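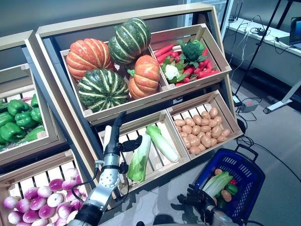

Grocery stand, right hand in the produce, left hand bagging a cabbage.

Wanted: students for the Lodport Robotics Club shopping team

The club is looking for new members for the spring round of the Histevel Challenge, in which a two-handed robot must fill a shopping basket from a list. Your grandmother does this while talking on the phone. We have been at it since November.

The vegetables are fake. The deadlines are real. Team Carbone has the software more or less in hand and needs people for:

Grasp testing – potatoes, mostly. Expect 100 tries per item and a spreadsheet to match.
Teleoperation – you move, the robot moves, you both get tired.
Cable management – a calling, and an open position. 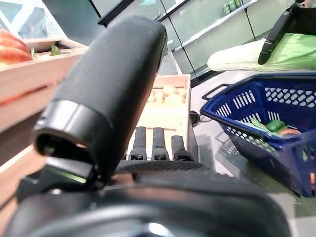 Wrist camera view, with the basket at right and a second gripper on the cabbage.

No experience needed. Patience is, and so is a willingness to say "napa cabbage" in front of judges. Any major may apply; our best peppers driver studies French.

We meet two evenings a week, 11 weeks in all. There is no pay. There is a $400 travel fund for the whole team, so pack light and like each other.

To apply, send a short note on something you fixed, or broke in an interesting way, to the club desk by 2019-12-09. Put "Carbone" in the subject line. Resumes are welcome and will be skimmed.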